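Open Day at the Vogler Dairy, Purnden

The Vogler dairy opens its doors one day a year, and this year it picked 12th April, when it rained sideways. I took the bus from Drusodden, 11 stops, most of them next to a field. The leaflet said doors at ten. The doors felt otherwise.

Once inside we were handed hairnets and paper overshoes. There is no way to look dignified in a hairnet, though a man in a very good overcoat gave it a real try. Then came the welcome talk, which covered the founding of the dairy, the flood, the second founding of the dairy, and a long dispute over a drain.

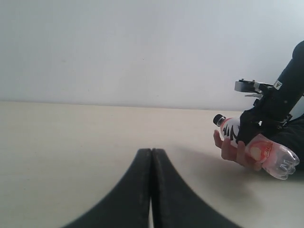
Our guide was Wiebke Wunderlich, who has made cheese in Purnden since leaving school and speaks about curd the way other people speak about difficult nephews. She walked us past the vats at a good clip. The milk arrives before dawn from farms up the valley, gets warmed, gets its rennet, and is then left alone. "Most of the job is leaving it alone," she told us, and looked hard at a child who had a hand on the rail.

The aging cellar was the part I had come for. It holds 104 wheels of the hard cheese they call Urnomow, on spruce shelves, and it smells like a wet church where somebody has been keeping socks. Each wheel gets turned and rubbed with brine. The oldest went in last December and already had the look of something dug up. I asked whether I could turn one and was told no, very kindly.

The overcoat man wanted to know why the rind was gray. Wunderlich explained mold to him for quite a while. He had stopped asking questions by the time we reached the stairs.

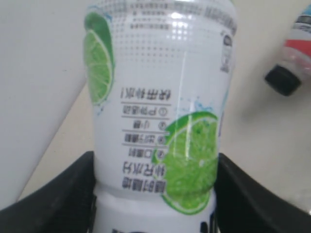 Tasting was upstairs in the packing hall, where the line was long and the cubes were small. The young Urnomow is mild and a bit squeaky. The old one is salty, crumbly and good enough that I went around twice, the second time without my hat. There was also a whey drink, which I finished because the woman who made it was watching.

The shop takes cash only and the nearest bank machine is in Drusodden, so plan for that. I spent everything but my bus fare on a wedge of the old stuff and a tea towel with a cow on it. Admission was free, parking is in the lower field, and you should not park in the lower field if it has rained. The last bus back leaves at 2 minutes past five. It smelled strongly of cheese, and I kept my bag closed and looked out the window.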